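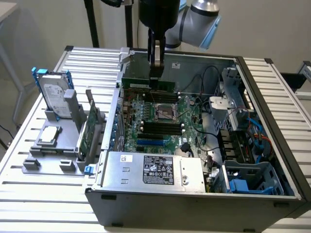

Cell B, gripper over open tower, parts fixture at left

Pre-run inspection: gripper comparison, Lodeck cell
Site: Cleltholm
Inspector: Brodie Mudgway
Date: Jan 27, 2022

1. Emergency stop, pendant and fence line. Pass.
2. Case laid on its side, side panel off, no movement on the slats when pushed by hand. Pass.
3. Finger bolts to torque, witness marks lined up. Pass. Abreu fingers fitted for this check; Sokholm set still to be inspected.
4. Arm speed limit set to 100 mm/s inside the case. Found at 500, corrected. Program 673 now holds the lower value at start-up.

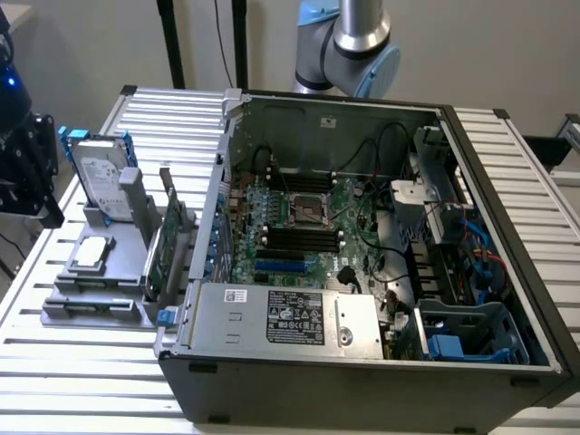 Arm above case, CPU socket and memory slots empty

5. Parts fixture: hard drive upright, card upright in slot, no rocking. Pass.
6. Cables inside the chassis clear of the finger path. Pass with comment: tie back the black loops at the top before any run with the wider Sokholm fingers.
7. Card grip. Hold by the board edge, never by components. Pad pressure setting 4 on the Abreu controller.

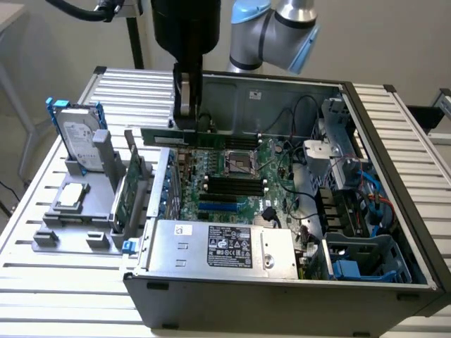

The same setting is to be used for both finger sets, otherwise the slip figures cannot be compared. Any change goes in the cell log before the next run.

8. Force limit on downward travel. Open. Load cell due for calibration in April; no unattended runs until then.

Result: cleared for attended runs only.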